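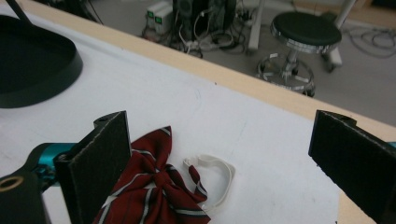 Dark red bow tie with thin white and gray stripes.

April 14, 2020

I finally learned to play the concertina this spring, or at least 6 tunes on it, and I can't stop talking about it! I found a used 20-button one at Porkeo, the little music shop near the river in Rindent (go in July if you can, they put the accordions out on the sidewalk). The first week was awful. You get one note pushing and a different one pulling, and my left hand wanted nothing to do with it.

Then one evening a slow waltz just came out, the whole thing, with the low notes going along underneath – I played it nine times in a row. My neighbors have been very kind.

Next up is a fast polka with a nasty turn in the second part. I've got it at half speed now. If you play, please tell me how you work the air button, I keep running out of bellows right before the end!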